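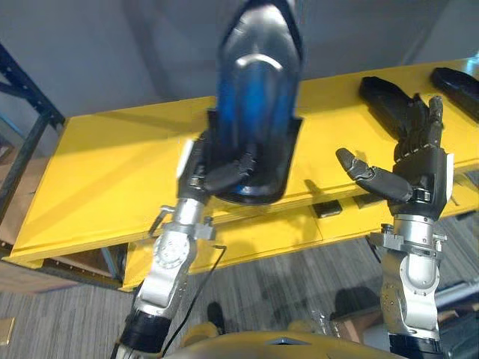
Cable routing on a two-arm build

These are notes from the shared shop on Gornura Street, where we have been putting together a two-arm machine since spring. Most of the tips apply to anything with joints and wires on it.

Run the cable on the outside of the arm and leave slack at every joint. To find out how much slack, bend the joint all the way by hand with the power off, hold the cable where it wants to sit, and mark it with tape. Then add the width of two fingers. Our first cable was cut to the straight length and pulled out of its plug the first time the elbow folded.

Don't tie a cable down right next to a joint. Put the tie in the middle of the segment. Snug is enough. If the tie leaves a dent in the jacket, cut it off and start over.

Bolts and brackets

Put a paint mark across each bolt head and onto the metal beside it once it is tight. A quick look before each session tells you if one has turned. Nail polish works fine and costs less than the marking paint.

Bolts in a circle get tightened across, the way you do a car wheel. Bring them all up to finger tight first. Use the blue thread locker on metal only. It can crack some plastics, and we lost a Sokol cover that way in October.

Anything that sticks out sideways from a forearm will hit something sooner or later. Move each arm slowly through its full swing with the other one parked, then trade. Do this again after adding any bracket, even a small one.

Practicing the grip

Start with big things that have some shape to them. Shoes and shoe-shaped objects are good for this. They have a narrow end and a wide end, so you can see right away whether the hand has it the way you meant. Small flat pieces can wait.

Work with one hand first and leave the other open and clear of the work. Lower the grip force until the object slips, then go up 15 percent from there. Write that number down on the settings sheet, with the name of the object next to it.

Keep the practice table in a color that stands out from the objects. Dark things on a yellow top are easy to find, both for you and for the vision software. Check it again if you change the lights.
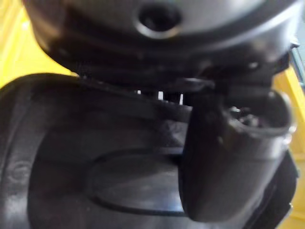 Molded plastic parts need a different touch than metal ones. Wipe them with a damp cloth and a drop of dish soap, and skip the solvents. Get into the seams with an old toothbrush. Compressed air is all right if you hold the nozzle well back, but it will push grit into a recess as easily as out of one.

Screws that go into plastic should be started by hand. Turn backward until you feel the thread drop, then forward. Stop when the head sits flat.

Dagim Kassa keeps the log for our machine. The last entry for the left hand, November 4, 2019, reads 2,555 grips since new and 1,266 since the finger joints were last checked. We had planned to check them every 1,000 and will try to stick to that.

The Drarix grease is for the wrist bands only. The fingers run dry. The tube is in the second drawer with the Mollomer hex keys, and the 20 mm wrench goes back on its hook.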